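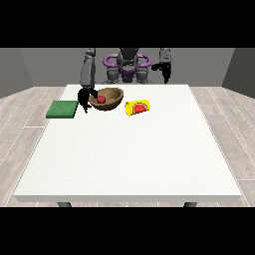 Brown bowl on the white table, with a gripper alongside.

To: Kusine list
Date: 2024-12-26
Subject: Re: beans still hard in the middle

Hello all, and I hope everybody's kitchen has recovered by now. Mine has not, but there is pie left, so I'm in no position to complain.

On 2024's last bean question, our friend in Purside wrote:

> I bought a sack of the Cimard beans from the Mak store
> and I have now cooked them twice. Both times the skins
> came apart and the middles stayed chalky. I soaked them
> overnight in plain water and boiled them hard with a can
> of tomatoes and an onion. Do I have a bad sack? I hate
> to throw it out.

Please don't throw out the sack! I would look at those tomatoes first. Anything sour slows a bean down terribly, and if they go in at the start you can boil until bedtime and still be chewing. Cook the beans all the way through on their own and then add your tomatoes, and the onion can go in whenever you like (I put mine in early, with a bay leaf, and fish it out later if I remember).

The hard boil is probably what's splitting the skins. I bring the pot up to a good rolling boil for 30 minutes, which sounds like a lot but I've always done it, and then turn it down until the surface barely moves and leave the lid a little crooked. After that I start tasting, and I taste three beans, never just the one, since there is always a soft one floating on top waiting to fool you.
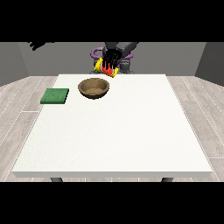 Green square pad on the white tabletop.

As for soaking, try salting the water next time. Two teaspoons in a big pot is what I use, and I pour it off and start with fresh. I was raised to believe salt made beans tough and I argued that side on this very list for years, so those of you with long memories may go ahead and enjoy this.

It could still be an old sack, of course. Mine came from Mak too, in March, and the ones at the bottom of the jar have been noticeably slower lately. If yours won't soften even without the tomatoes, a small pinch of baking soda in the cooking water will help, but go easy or they taste of soap.

The archive has more than 700 messages with "beans" in them, and a good many of those are me repeating myself, so search there for the baked version with molasses. Do write back and tell us how the next pot goes. And if anyone has a use for leftover bean broth besides soup, I have a quart of it sitting in the refrigerator door.

Warmly, from a very full house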